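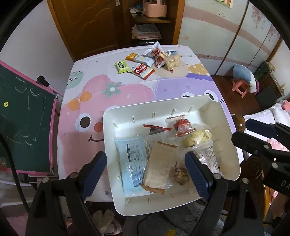 Keabetswe Mahlangu

Finding the Moment of Grasp in Hand-Held Gripper Video

Project report, September 4, 2018
Supervisor: Dexter Greenberg

1. Introduction

In this project I wrote a program called Zekden. It reads video from the camera of a hand-held gripper and marks the frames where the gripper closes on an object and where it lets the object go. We call these frames "close" and "release". Later, another program cuts the video at these marks, and the short pieces are used to train a pick-and-place policy. I did not work on the policy. My part ends when the marks are written to the file.

Before my project the marks were made by hand. A person watched each recording slowly and pressed a key. This is tiring work, and two persons do not always press the key at the same frame. The group wanted a tool which makes a first proposal, so that the person only has to check it.

2. Data

I received 138 recordings of the snack task. In this task a person uses the gripper to move packaged snacks between a plastic bin and the table. The recordings were made in ordinary rooms, with the furniture that was already there. At first I thought this would be a small detail, but it decided many things in my design.

The table in the opening picture has a tablecloth with large cartoon characters. They have round eyes, a red-orange nose, a bow and so on, and these shapes have strong edges and strong colors. My first version looked for "objects" by color difference from the table, and it found the strawberry character before it found any snack. The bin is off-white and much easier as a background. However, several of the wrappers inside it are transparent, and the packets lie partly on top of each other. It is hard to say where one package ends, also for me.

For this reason I stopped looking for the snacks in the first step. The program looks for the gripper.

3. Method

3.1 Finger pads

The two finger pads are blue and have ribs, and they come into the image from the bottom. Their paths are limited by the linkages. So I do not search the whole image. I use a fixed mask which covers the area where the pads can be, and inside the mask I keep the blue pixels with a simple threshold in HSV color space. Then I take the inner edge of the left pad and the inner edge of the right pad and measure the distance between them. This gives one number for each frame, which I call the opening.

The mask also solves a problem with the second gripper. Sometimes it enters the view from the side, as in the picture, where it comes in above the bed at the right. Its pads are dark blue and pass the color threshold, but they are outside the mask and are ignored. When the two grippers work close together in the middle of the table the mask does not help. I come back to this in section 5.

3.2 Close and release

The opening signal is smoothed with a median filter. A "close" is proposed when the opening becomes smaller and then stays constant at a value larger than fully closed. A "release" is proposed when the opening leaves this constant value and grows. If the gripper closes completely, the program writes "empty" and does not propose a grasp.

Thin packages are the difficult case. A flat wrapper held at its edge gives almost the same opening as no object. For these I added a second test: the program compares the image region between the pads with the same region a few frames later. If the gripper is moving over the background but this region stays similar, something is probably held.

3.3 Checking tool

The checking tool is a small window with the video, the opening curve under it and the proposed marks on the curve. The person can move a mark with the arrow keys or delete it. I wrote it in Python with OpenCV and Tkinter. Mr. Greenberg asked that the tool never overwrites the original file, and I followed this – every save makes a new version with the name of the checker.

4. Results

For tuning I used 3000 single frames, where I marked the inner edges of the pads by hand. For the test I used other recordings, which I had not opened before the program was finished. They contain 206 grasps marked by hand. Zekden proposed a mark for 205 of them. The missed one was a small bag taken by its corner, and the opening was too near to fully closed.

I must be careful with this result, because a proposed mark is not always a good mark. Many proposals were some frames late. The reason is the median filter, which moves the step a little. A shorter window makes the marks earlier but gives more false ones. I kept the longer window, because in the checking tool it is faster to move a mark than to notice that a mark is false.

False proposals came mostly when a pad was pushed against the wall of the bin. The opening stops changing there too, and for the program this looks like a grasp. When a pad goes low beside the wall, which is a common position in this task, I would not trust the program without a check.

5. Limits and open work

– The mask is fixed by hand for one camera mounting. If the camera is turned a little, a new mask must be drawn.
– When the pads of both grippers are inside the mask, the opening is wrong. A simple rule could refuse such frames, but I did not have time to test it after June.
– Blue print on a package near the pads can disturb the threshold. I reduced this by keeping only regions which touch the expected path of a finger.
– The program does not know which snack was taken. The names of the objects are still typed by hand in the checking tool.

The next student could first try to learn the mask from a short calibration video in which the gripper opens and closes with nothing between the pads. The code for reading the video and the opening curve is separate from the rest and can be used for this without changes. The notes on installation are in the readme of the repository, together with the list of recordings used for tuning and for the test.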